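For my civics project I picked the Prukberg town council and the fight over who gets to speak for a party. I read 40 council statements, and Marius Dumitrescu helped me sort them.
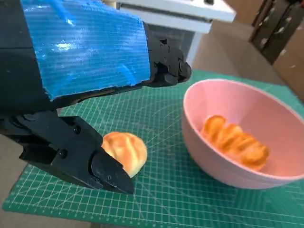

The messiest case was the Dellberg bus budget. One member called the 3,200 figure a joke, and by evening his own party had put out a note saying he spoke only for himself – ouch! 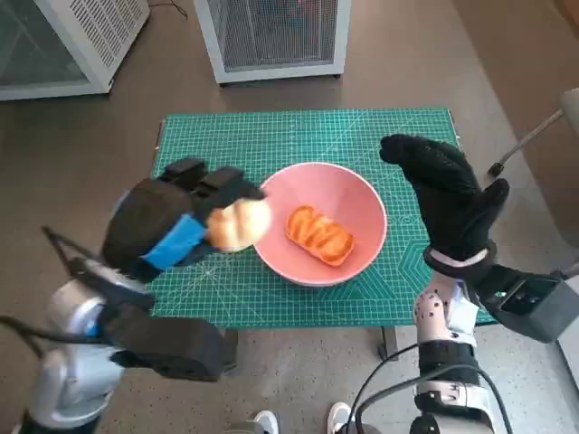

I also sent a survey to 400 households and got way fewer back than I'd hoped (lesson learned, send it before October).

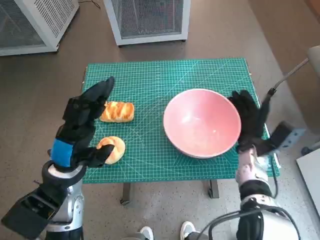 Party discipline was the hardest part to explain in class. Two members can sit on the same side and still not match, a bit like the braided pastry and the rounder bun lying on the same half of the green mat. Next time I'd interview the members too, starting with Wickramasinghe.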